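Replaying a Recorded Episode in the Clodholm Simulator

Clomano stores each simulated episode as a sequence of control steps. Replaying an episode before training confirms that the stored actions still produce the stored states.

Open the Clarnby workspace, select Replay, and enter the episode number. Episode 111 is used throughout this page. Set the controller to joint position mode and leave the gripper command at its recorded value.

Advance to step 144 and pause. The arm should be holding the teal part low over the white table.
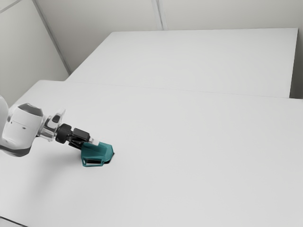 What should be done if the replayed joint angles drift from the recorded ones?
Check the physics time step first. It must match the value saved in the episode header, and a mismatch will add error at every step.

Next, open the State panel and compare the object pose with the log. Run the replay 3 times with the same random seed. If the results differ between runs, turn off parallel contact solving in the Stoica settings file and restart the simulator.

When all runs agree, select Export and choose format 13. The exported file includes actions, joint states and object poses. Camera images are saved separately under the same episode number.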